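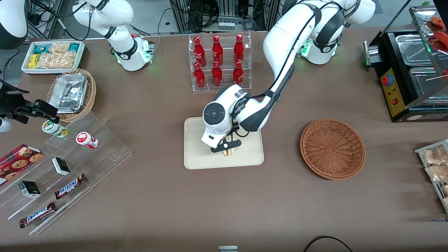 *Snack counter set: small layered sandwich and beige tray, with the six red bottles on their two-tier stand behind.*

# Pastirton Snack Counter

Notes on the items used for the counter layouts in the Pastirton folders. There are 421 layouts, all set out on the same brown tabletop.

## Items

| Item | Kept as |
|---|---|
| Sandwich | one piece, red and yellow filling |
| Tray, beige | rectangular, rounded corners |
| Bottles, red glass | white script, red caps, two rows of three |
| Tray, white | packaged snacks, including crackers in clear bags |
| Basket, wicker | round, holds a foil container with a lid |
| Shelf, clear acrylic | tiered, for the tubs and small boxes |
| Cookie box, red | chocolate-chip cookies on the print |

## Folders

- `heywood/` has 616 files
- `brilent/` has 1,403 files, sorted by layout number
- `caneo/` has the 10 layouts that were done again in August

## Naming

Items are written in lower case with underscores, e.g. `tray_beige`, `bottle_red`. Older files say `biscuit_box` for the cookie box. Both names are accepted.

## Changes

3 December 2023: basket and foil container given separate entries. Layout numbers are unchanged.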